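**Gripper comparison operators, casual, Urnlow workshop**

Jevis is looking for people to run side-by-side trials of robot grippers on clothing and other soft goods. The work is part-time and paid by the hour. You don't need a background in robotics. You do need steady hands, patience and a willingness to write down what happened even when it was dull.

## What we're testing

We are comparing two finger designs, which we call Moulin and Hiltov after the projects they came out of. The Moulin finger is stiff and narrow. The Hiltov finger gives a little at the tip. Both fit the same two-arm station and both are driven by the same hand controllers, so the only thing that changes between blocks is what's on the end of the arms.

The tasks are ordinary laundry jobs: pick one garment out of a heap, find a sleeve, turn a jumper right side out, fold it, put it to one side. Each task is written on a card. You run the card with one set of fingers, swap over, and run it again. A full set is 179 cards, and we don't expect anyone to get through it alone.

Thick garments are where the two designs differ most, so a good part of each shift goes to fleece and knits. Thin shirts and tea towels come later in the set.
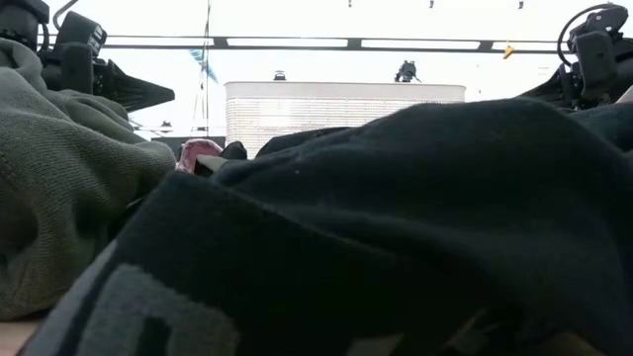
Operators from the first round were asked what they'd tell a new starter, and one wrote that the knits take twice as long as you think they will, that you should learn to pinch a single layer before you worry about speed, and that the Hiltov tips felt vague for the first hour and fine after that. Another asked us to mention that the foot pedal is set up for the right foot. It can be moved to the left if you let us know before your first shift.

## What you'll do

- Drive both arms from the operator's chair, using the hand controllers
- Reset the garments between runs, following the card
- Mark each run as done, partly done or dropped, and add a short note
- Swap finger sets and run the five-minute alignment check
- Tell the bench lead if a cable, bracket or camera mount has shifted

You won't be asked to program anything or repair the arms.

## Who we're after

You should be 18 or over and able to sit and work with your hands at chest height for up to 40 minutes at a stretch. Glasses are fine. Experience with sewing, garment sorting, dry cleaning or theatre wardrobe is useful and we'd like to hear about it. So is gaming, though less than people assume.

We have seven places. We'd like a mix of left- and right-handed operators, so please say which you are.

## Hours and pay

Shifts are four hours, morning or afternoon, with a paid break in the middle. Most people do two or three a week. The round starts in May and runs until the card set is finished for both finger designs. The last round logged 518 usable runs and we're aiming for more this time.

Pay is at our casual technician rate, which we'll give you in writing before you come in. Training is paid at the same rate and takes one shift.

## How to apply

Send a few lines through the Jevis jobs page with the heading "Gripper operators". Tell us which shifts you could do, which hand you favour and any work you've done with fabric. A résumé is welcome but not required.

Applications close at 5 pm on Thursday. Everyone we shortlist will be invited to a paid one-hour tryout at the station, using both finger sets. Wear closed shoes and tie back long hair. Parking at Urnlow is behind the building, and the workshop door is the one beside the loading ramp.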